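## 4. The shared games room as a place of use

### 4.1 Setting and material

The second of our two study sites is the games room on the ground floor of the Srour residence in Nescombe. The residence is home to students and a smaller number of visiting staff, and the room is open to all of them from early morning until the doors are locked at night. No booking is needed. We selected this room after the pilot at Sturunthorpe, where the common room had a kitchen attached and it was difficult to separate the use of the tables from the use of the stove. In Nescombe there is no cooking, and what people do at the tables is mostly playing, reading, talking and leaving things behind.

The last of these is the subject of the present section. In the interviews, the residents complained less about noise, which we had expected, than about surfaces. A surface, in their use of the word, is any horizontal place where an object can be put down. Siham Hattar, who conducted most of the interviews, noticed early that residents spoke of a surface as "taken" or "free" without any reference to a person sitting at it. A table with a jumper on it is taken. A table with a dry cup is, for most of our respondents, still free, although they disagreed about who should carry the cup away.

We collected 143 diary entries from residents, written in a paper booklet that was left in the room and in a shorter form that could be filled in on a phone. The entries were coded by Anas Tahiri and Ziad Chamoun separately and then compared. Where the two coders did not agree, the entry was read again together with the first author. We kept the original spelling of the entries in all quotations.

### 4.2 Tables for eating and tables for playing

The room contains tables of more than one kind, and the residents treat them differently. The ordinary tables are used in the way one would expect. The game table is more complicated. When a game is in progress, its surface is strictly protected, and several diary entries report that a drink placed on the rail was removed by a player without asking. When no game is in progress, the same surface becomes the most attractive storage place in the room. One respondent wrote: "It is big and white and you can see your stuff on it from the door." Another wrote that she would never leave her keys on a brown table, for the reason that she had once forgotten them there for a whole weekend.
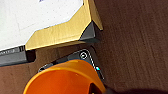 Visibility against a background was mentioned in many of the entries, and we had not asked about it. The residents' explanation is simple: a dark object on dark wood is easily overlooked, while a pale or shiny one is not. The contrast can be understood from the picture preceding this paragraph, where the charcoal-grey device lies on the brown wooden surface close to a white panel with gold-coloured trim, and the panel draws the eye first. In the diary entries the lost objects were mostly of the darker sort – phones, chargers, gloves, wallets – and the objects that were returned quickly were mostly bright. We do not claim that colour alone explains this. A wallet is also put into a drawer by a careful finder, and it then takes longer to come back to its owner than a glove that stays where it was.

The second explanation offered by the residents concerns size. Small pieces from board games and puzzles are, according to the booklet, the objects that travel furthest from their box. A resident who finds one such piece does not usually know which box it belongs to, and so puts it on the nearest table as a kind of public notice. Other residents then add further pieces to the first. Chamoun proposed the term *gathering surface* for a table that is used in this manner, and we have adopted it in the coding. A gathering surface is not chosen by any one person. It begins with one object and continues until somebody wants to use the table for something else.

### 4.3 Tidying as negotiation

The clearing of a gathering surface is the moment at which the different opinions of the residents become visible. We distinguish two practices in the entries. In the first, which we call *sorting*, the resident looks at each object and tries to return it to a proper place. In the second, which we call *shifting*, all the objects are moved together to a neighbouring table. Shifting is faster and it is the more common practice when people are waiting to play. It does, however, transfer the problem to the people at the other table, and some of the more irritated entries in the booklet were written by them.

> "We came to do a puzzle and got the whole hockey table's rubbish as a present. Please put it in the box by the couch, there IS a box."

The box to which the writer refers was introduced by the house in an earlier year. Fletcher Rutherford, who was then the residents' representative, told us that it had been meant for lost property only, and that it was soon filled with things that were not lost but merely unwanted. It was later taken away. A few residents who moved in afterwards still refer to it, presumably from hearing of it from others.

Figure 5 shows the kind of situation that residents had in mind when they spoke of the game table in its resting state.

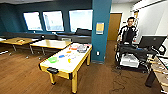

**Figure 5.** The games room at Nescombe, with small objects lying on the white game table and the two light wooden tables to its left.

Two points in the figure are relevant to our argument. The objects on the game table are spread out over its surface, which agrees with the diary descriptions of the gathering surface as a loose collection and never as a pile. The wooden table nearest to it, meanwhile, has a mostly bare top. If the residents were looking only for free space, one would expect them to use this table at least as often. The entries suggest instead that the presence of the first object is what matters, and that a bare table does not invite the second.

We were also interested in the long black seating below the windows. In the interviews it was called a couch by some and a bench by others, and the choice of word went together with a difference in use. Those who said "couch" reported sitting on it for a long time, often with a cushion. Those who said "bench" used it mainly for bags and coats while they played. Hattar's notes mention that the two groups rarely complained about each other, possibly because a coat is easily moved and its owner is usually standing nearby. The small objects on the tables have no such owner at hand.

### 4.4 What the residents proposed

At the end of the interview each respondent was asked for one change to the room. The proposals were modest. A shallow tray for game pieces, fixed to the wall near the door, was the most frequent. A few asked for a second rubbish bin, and one asked for the game table to be covered overnight. Jouko Partanen, who manages the building, obtained a price of 499 dollars for a fitted cover from the supplier Zument. He considered this too high against a yearly furnishing budget of 3000 dollars, from which the chairs must also be repaired. The tray was approved and was to be put up in April.

We see some difficulty with the tray. It is placed where people leave the room, whereas the pieces are found where people play, and a resident who is about to start a game has little reason to walk to the door first. In the terms of Section 4.3, the tray supports sorting but it competes with shifting, which costs less effort. A shallow shelf along the side of the game table may serve better, although it would have to be low enough that it does not disturb the players' arms. Partanen was willing to try both.

The diary method has limits that should be stated. Residents who write in a booklet are probably those who care about the state of the room, and those who leave the objects behind are under-represented. Only a few entries were written by a person who admitted to having left something. The interviews correct this in part, as Hattar also spoke with residents who had never opened the booklet. Their answers were shorter, and several of them were surprised that the tables were a matter of disagreement at all. The comparison with the Sturunthorpe material is taken up in Section 5.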